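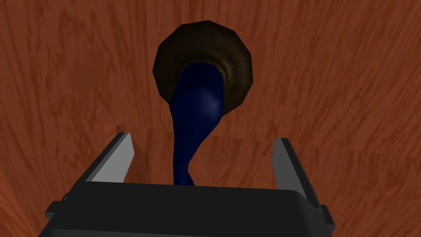

Plodier has released version 9 of Penner, its simulation kit for teams who program robot arms to pick up and put down everyday objects. The new version is available from April and replaces the kit the company has sold to colleges and small manufacturers until now. Penner lets users build a tabletop task on an ordinary office computer, run it as often as they like and see it from the arm's own viewpoint, looking out over the gripper. One of the tasks supplied puts a dark blue, tapering object in a round brown holder on a wood-grain surface, with the narrow end lying between the open fingers. Users can change the position of either item, the surface and the lighting before each run.

The kit now includes 155 ready-made tasks, all of which can be edited. Objects are drawn with simple outlines so that scenes load quickly, and round items may look slightly angular close up. Plodier said customers had asked for speed ahead of fine detail, and that a higher detail setting can be switched on for those who want it.

"Most of our customers have one arm and several people waiting to use it," said Vimala Murthy, product manager for Penner. "They can try out an approach on their own desks in the morning and book the real arm for the afternoon. We have kept the menus short, and a new user should be able to change a task without reading the whole manual."

Version 9 was tested over the winter at Brikberg, a training workshop in Tristport that runs courses for machine operators. Trainees there completed 2,368 simulated runs and reported faults through a form built into the software. The most common complaint concerned the gripper view, which could not be tilted in earlier versions. It can now be tilted and saved for each task.

Balthasar Sutter, who leads the courses at Brikberg, said the workshop would keep using the kit.

"The approach is where beginners go wrong," he said. "They come in too low or at the wrong angle. With this they can stop the run before the fingers close, go back and have another go. I would still like a better way of printing the results."

A single-user licence costs £777 a year and includes updates and email support. Existing customers can move to version 9 at no charge until their current licence ends. Tasks made in version 8 will open in the new release, but saved camera views will need to be set again.

Penner is sold directly by Plodier. Colleges can ask the sales team for a trial copy with all tasks included.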